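Kitchen Chores and Robot Arms: What to Hand Over

Clearing a counter is the chore most often promised and the one worth testing first. The Ziddale kitchen trials score it by item. Mugs and cans are the easy end, being upright with room on both sides for the fingers. Flat things are harder. A shallow bowl has to be taken by the rim, and a thin utensil on stone leaves almost nothing to grip.

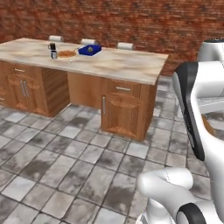 Spacing matters more than arm strength. Leave a hand's width between items and keep them back from the front edge. Emiliano Tejada, who wrote the Ziddale task sheets, allows 25 seconds per item and stops the run at 150. A person does the same counter in less.

Handled tools are a separate problem. A round wooden handle can rotate in a two-finger grip, and the working end then points somewhere new. Wrap the handle with flat tape or fit a square sleeve - either gives the fingers a face to close on. 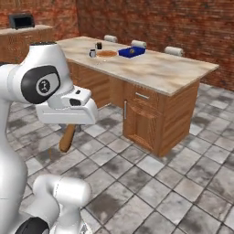

Doors and drawers go better with bar pulls than with knobs. Check clearance before starting: paired door handles sit close together, and a wide gripper will hit the second one. Appliances with a removable tank should stay a manual job for now. Filling, carrying and reseating are three tasks, each with its own way to spill.
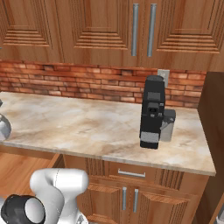
Coffee machine on the counter, bar pulls on the drawer and doors.

Wiping flat stone is close to ready. Drying glasses is not.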